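3.2 Desk items and where they end up

Desk clutter is mostly small stuff. Earlier work in Tendholm (Holub and Petersen) looked at whole offices, shelves and all, and we found that too coarse for what we wanted. So one tabletop at a time. Each arrangement was built from the same short list: a lamp, a plant, stationery, and whatever packaging or cord came along with them. The list was drawn up by Lavoie after a pilot in April and cut down twice.

Participants in Plositz were asked to sort 125 photographs of desks into piles, no fixed number of piles, and to say out loud what they would move first. 3 sessions each, with a break. Most of them went for cords. Not the lamp, though it takes up the most room — the lamp was treated as furniture, something you work round. Plants were split: half the group read them as decoration, the other half as something in the way of writing. Stationery was left alone if it was in a tray, and moved if it wasnt.

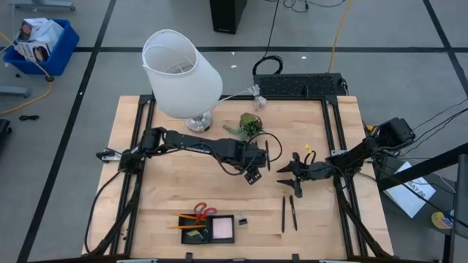

Figure 2. Tabletop arrangement with lamp at the back left, small plant and stationery. Cord bundled in clear plastic at the back edge.

The lamp in Figure 2 has a tilted shade, and tilt mattered more than we expected. A leaning shade was called "untidy" by people who had no complaint about the same lamp upright (see Table 4). Same goes for cord. Bundled and wrapped, it got called "new" or "not set up yet", and desks with wrapped cord were put in their own pile by a fair few participants. We hadn't planned for that pile. Ertürk suggested coding it separately and we did so for all 400 comments, which meant going back over the first batch again.

Wood surfaces were kept throughout. A white top was tried in the pilot and dropped, pale objects were to hard to pick out on it.

Two coders, Sorrentino and Ertürk, worked from the same sheet. Disagreements were mainly over "tidy enough" versus "tidy" — merged in the end. The Paulík scale was used for the ratings without changes, apart from item 2, reworded for desks.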